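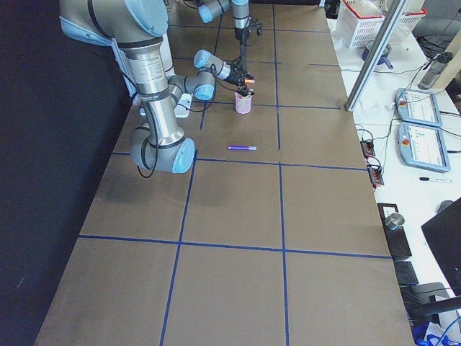 Blue tape on brown paper along the table.

The Cats Who Go to Work

Huldale Animal Rescue has always had cats it could not place. They came in from feed lots, trailer parks and the loading docks behind the Vinetti warehouse. They had been living outdoors for years, and they did not want to sit on a couch. A shy cat will often come around after a month in a spare bedroom. These cats would spend the month behind the dresser and come out thinner.

Six years ago the rescue began offering them to farms, stables and plant nurseries as working cats. The adopter gets rodent control. The cat gets food, water, shelter and a vet when it needs one. Since then the program has placed 346 cats, nearly all of them in pairs.

"People call and ask for one good mouser," says Jolanta Walczak, the program's coordinator. "I tell them two cats or no cats. A single cat dropped in a strange barn leaves."

Leaving is the main risk, and most of the work is meant to prevent it. Every pair spends its first four weeks at the new place in a large wire crate, inside the building where it will live. The crate holds a covered bed, a litter box and a shelf. Meals come twice a day at fixed hours, and the person bringing them is asked to talk or whistle on the way in. When the door is finally opened, it is opened right before a meal, when the cats are hungry.

Some adopters find four weeks hard to sit through. Raíssa Miranda, who boards horses on a hillside north of town, let her first pair out after nine days because they looked bored. One was gone by morning. The other, a gray female named Plallby, stayed under the hay elevator and is still there three years later, now with a younger partner who did the full month.

All the cats are spayed or neutered, vaccinated, microchipped and ear-tipped before they go. The adoption fee does not cover it. Last year the rescue spent 1,889 dollars on dental work alone for working cats, most of it on extractions. A cat that has lived on scraps can have a mouth full of bad teeth and give no sign of it until it is sedated.

Not every barn is approved. Walczak turns down places near fast roads, places that put out rodent poison, and anyone who says the cats will eat what they catch. Cats that are fed hunt just as much, in her experience, and they stay closer to home.

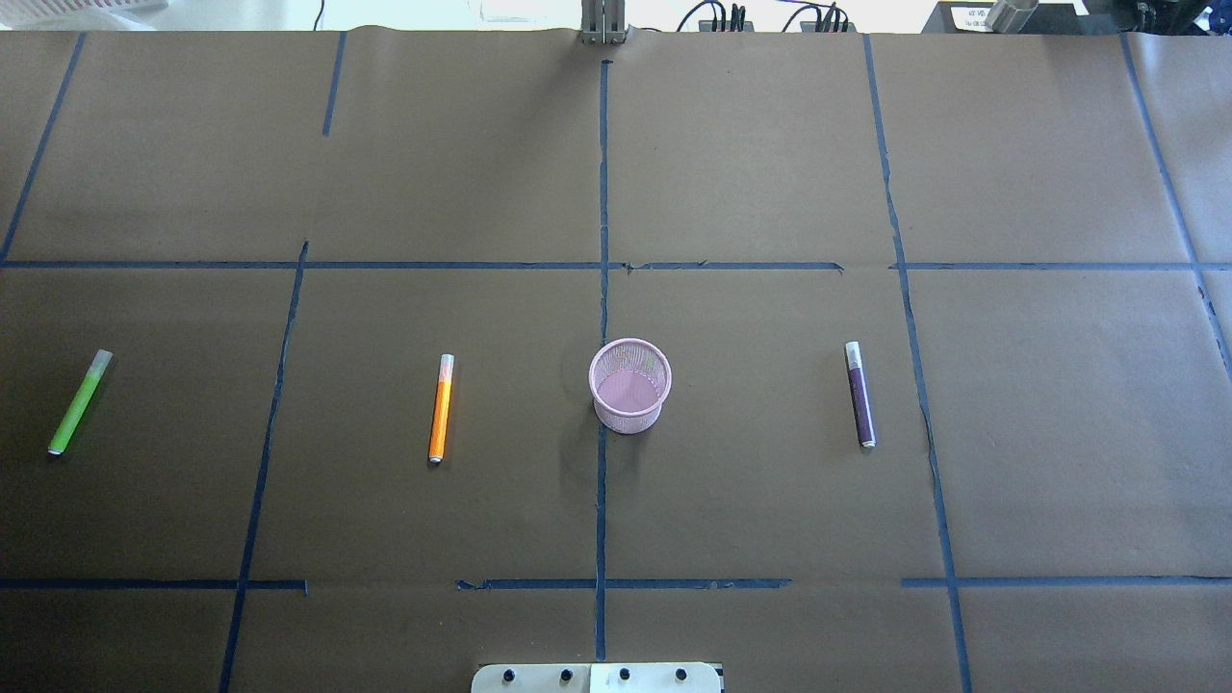

Dwight Poirier is less sure that a barn is the right answer for as many cats as it is now used for. He would like to see each one given a longer stay indoors first, with a patient foster, before anyone writes "working" on the card. Some cats labeled feral, he argues, are only scared, and a scared cat and a wild one look the same from outside a cage.

Walczak agrees with part of this. The rescue now holds new arrivals for two weeks before deciding, and a few have gone to houses as a result. Space is the limit. Kittens start coming in spring and do not let up until October, and a cage kept for a watchful adult is a cage a litter can't use.

At the Stępień nursery, the two brothers who patrol the potting shed have been on the job for a year. They can't be petted. They show up at six for breakfast and sit on the seed sacks until the bowl is down, and if it is late they move closer to the door.

The rescue is taking applications for fall placements now. Adopters need a building that closes at night and a spot for the crate, which the rescue lends for free and picks up afterward.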